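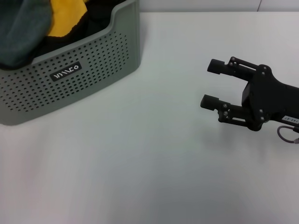

Cloths in a laundry basket on a white tabletop.

About Condley

Condley is a textile care company. We wash, inspect, fold and return cleaning cloths for workshops, clinics, kitchens and offices. Cloths are the whole of the business. We do not accept garments, bed linen or floor mats.

The company was started by Marilou Baluyot and Dexter Soriano, who had both worked in hotel laundries and had seen small cloths treated as filler for loads of larger items. Cloths washed that way pick up lint from cotton towels and lose absorbency when fabric softener is used. Condley began with one washer and a folding table in a rented unit at Trultside. We still work from the same building and now occupy two floors of it.

How cloths are handled

Incoming cloths are sorted by color and by customer before washing. Color is a use code for most of our accounts: a customer may keep yellow for washrooms and gray for glass, and the two are never mixed in one load. Edge binding is noted at the same stage, because bound and unbound cloths shrink at different rates and do not stack well together.

Microfiber is washed with a liquid detergent, without softener or bleach, and dried on low heat. Cotton cloths follow a separate program. The maximum load is 300 cloths of standard size.

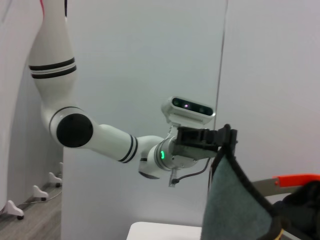
After drying, each cloth is opened out and checked on both sides. Inspectors look for stains, melted fibers, pulled loops and binding that has come away at a corner. Loose binding is restitched once. A cloth that fails a second time is withdrawn and listed on the return sheet, with the reason given. Accepted cloths are folded in quarters with the bound edges aligned and packed in stacks of 10.

The tables are white so that lint and dye transfer can be seen. They are wiped down between customers.

People

Marilou Baluyot manages operations. Dexter Soriano is responsible for machines and water treatment. Uzma Paracha runs inspection and wrote the defect codes printed on the return sheet. Charito Yap handles accounts and collection routes. There are 13 employees in total.

Service area

We collect from Trultside and Vorkeck. The collection desk opens at 7:30 a.m., and baskets received before 11 are sorted the same day. The annual maintenance shutdown is in June.

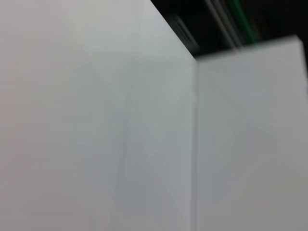
Can we send different types of cloth in the same basket?

Mixed baskets are accepted. We separate microfiber from cotton during sorting, and each type is listed on its own line of the return sheet.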